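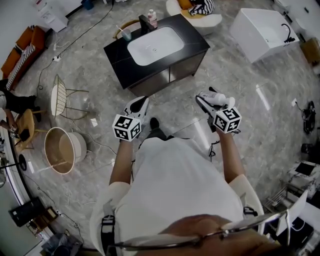

Rapport d'avancement — projet Ekville, observatoire du marché du logement

Bonjour à toute l'équipe de Sustura,

Je vous avais promis des nouvelles avant mai, alors voilà où j'en suis avec votre subvention. La base des promesses de vente tourne enfin ! Les notaires du secteur m'envoient leurs fichiers tous les mois (certains encore en PDF scanné, je vous laisse imaginer mes soirées) et j'ai pu reprendre les séries brutes, sans correction saisonnière, comme on en avait parlé.

Premier résultat un peu gênant pour les communiqués optimistes : entre février et mars, les promesses signées à Ekville ont augmenté, comme chaque printemps, mais par rapport à mars de l'an dernier on est à 23 % de moins. Je publierai les deux chiffres côte à côte, avec la même taille de caractères, j'y tiens.

Côté prix, c'est plus flou. J'ai presque 70 % des actes définitifs, il me manque surtout les maisons anciennes du quartier Yuan, et tant que je ne les ai pas je préfère ne rien avancer sur la médiane. Les délais de vente s'allongent nettement, ça oui, et les refus de prêt reviennent dans beaucoup de dossiers.

Deux soucis à vous signaler. L'export fourni par Cloder compte deux fois les ventes annulées puis re-signées — je corrige à la main pour l'instant, ils m'annoncent un correctif en mai. Et l'enquête auprès des agences a pris du retard : 23 réponses reçues, c'est trop peu pour séparer le neuf de l'ancien. Je relance par téléphone, ça marche mieux que les mails.

Le budget est tenu, il reste de quoi payer la saisie jusqu'à l'été. Il me faudrait juste votre accord pour basculer la ligne « déplacements », à peine entamée, vers les relances. Un simple mail me suffit !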